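Maintained by Marjatta Karppinen
Last edited in September

# udenar-harness-faults

Data card and known problems for the fault subset of the Udenar wire harness handling set. Read the section on slip events before training anything on the gripper signals.

## Contents

The subset holds 48 episodes from a two-arm cell. In each one, an arm picks a wire harness out of a divided cardboard box and carries it toward the modules or the compartment tray. Every episode was kept for the same reason: the controller raised a fault, or an operator ended the run by hand. Clean runs are in the main set and are not repeated here.

Each episode folder has:

- joint positions and motor currents for both arms
- commanded and measured gripper opening
- one overhead-style stream and two wrist streams
- `fault.json`, with the fault code, the time of the fault and an operator note

Video and joint logs share a clock. The gripper logs do not (see Known problems).

## Slip and snag events

Most of the subset comes from a single failure. The gripper closes on part of a loop instead of the whole bundle. Current rises as it should, the grasp check passes, and the arm lifts. A connector that is still under a divider or hooked on a neighboring harness then loads the wrist sideways. The arm either drags the neighbor along or trips the torque limit.

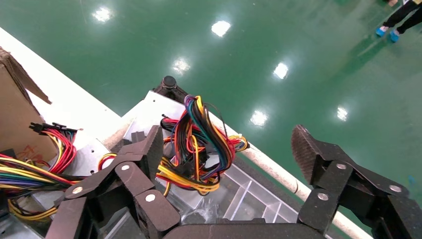
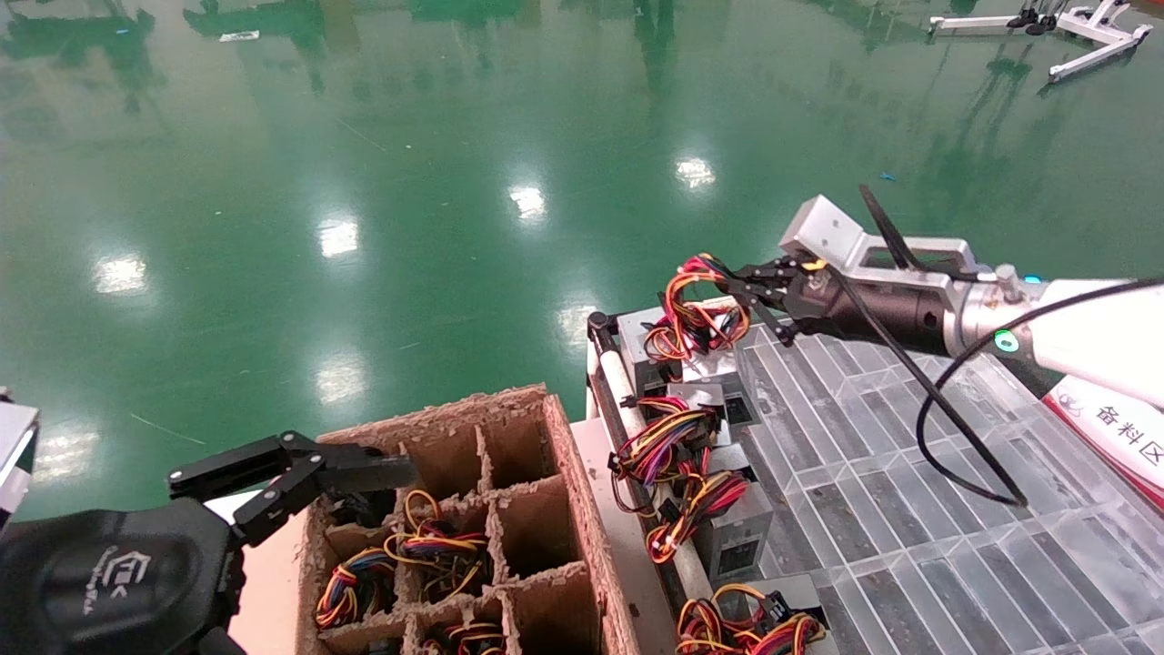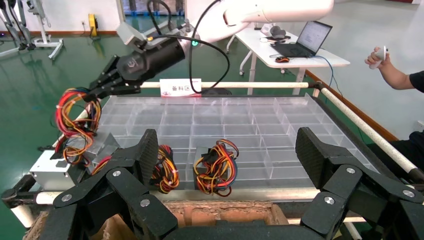
The grasp check was written by Isauro Camacho for rigid parts and tests only two things: that the fingers stopped before full close, and that current stayed over the threshold for 700 ms. A single strand satisfies both. Raising the threshold cut the false passes but started to mark connector housings, so we put it back.

`fault.json` uses these codes:

- `G02` grasp check passed, load lost during lift
- `G05` neighboring harness moved with the target
- `T11` wrist torque limit, arm held position
- `T12` wrist torque limit, arm did not hold position
- `M00` stopped by operator

Of the episodes, 39 are `G02` or `G05`. The rest are split among the other codes.

## Note on T12

`T12` is a safety matter and should not be treated as another grasp failure. After the limit trips, the arm is supposed to freeze. In the `T12` episodes it kept following the last velocity command for up to 6 control cycles before the hold took effect. Travel was small. The cause was the Cormier bridge, which queued commands while the hold request waited behind them. Océane Beaulieu found it by comparing the bridge log with the joint log.

The bridge now clears its queue on any torque fault. Data recorded before that change has `bridge_fix: false` in the episode header. Do not use those episodes to estimate stopping distance.

If you run the replay script on hardware:

1. Use the patched bridge.
2. Set replay speed to half or less.
3. Keep hands out of the tray area while either arm is enabled.
4. Test the stop control before the first replay, on both arms.

## Known problems

- Gripper timestamps drift against the joint clock. `tools/align.py` corrects this from the first closing motion and fails if the gripper starts closed.
- Wires hide the fingertips in many wrist frames. Contact labels for those frames are set to `unknown`.
- Operator notes are free text. Isabelle Paquette corrected the part names but left the wording alone.
- Some `M00` episodes were stopped early and may contain no fault at all.
- The Irerico loader drops the last record of each gripper log. Use the loader in `tools/`.

Send corrections to Marjatta with the episode ID and the frame range.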